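Vudlow bench notes and data card
Last touched 22/01/2020

Hi! If you've landed in this folder you probably want the recordings, so quickly: they're in "episodes", the sorting sheets are in "sheets", and everything else is me writing things down so I don't have to answer the same questions in the hallway. I work returns at the Todcombe building. I've been on the returns bench a long time and I now spend half my shift running the two-arm station, which we all call Vudlow after the project.

What's in it

There are 500 episodes of the arms picking up small returned goods and putting them down again where the sheet says. Each one has video, joint positions and a short text note typed by whoever was at the controls. Another 102 episodes are in "retry". Those are the ones where the operator stopped and started over, and please don't delete them, they're the ones I learn the most from.

We mix the items on purpose. A return tote at Todcombe is never all one thing - you get boxes, gadgets, cards and odd little bits of plastic in the same pile, and a bench that can only handle boxes is no help to me at all.

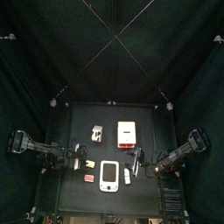

What I get asked most is whether this is taking anybody's job, so I'm putting it in the README. On our shift it has moved the work. Before, four of us stood and sorted small items all day, and my wrists knew about it. Now two sort by hand, one runs the station and one does the checking, and we swap every two hours. The checking is harder than it sounds (you have to decide fast whether something can be resold) and I'd like the pay grade to say so. I've told Polletti that, and they have it in writing.

The other change is quieter. You talk less when you're driving the arms! The sorting table was where all the gossip happened and I miss it, so we kept the shared break when the new rota came in December.

How to use the files

Start with the Hidayat sheet, which explains the item codes. Codes above 900 are practice items and shouldn't be counted with real returns. Notes are in plain English with our spelling mistakes left in - "gadjet" is in there a lot, sorry, search for both.

Known problems

Thin flat things are still slow. Seven episodes have no note at all. The clock on the station ran an hour fast for the first batch, so go by the episode number if you need the order.

Changes or corrections go in the "fixes" file, and put your shift next to them so I know where to find you.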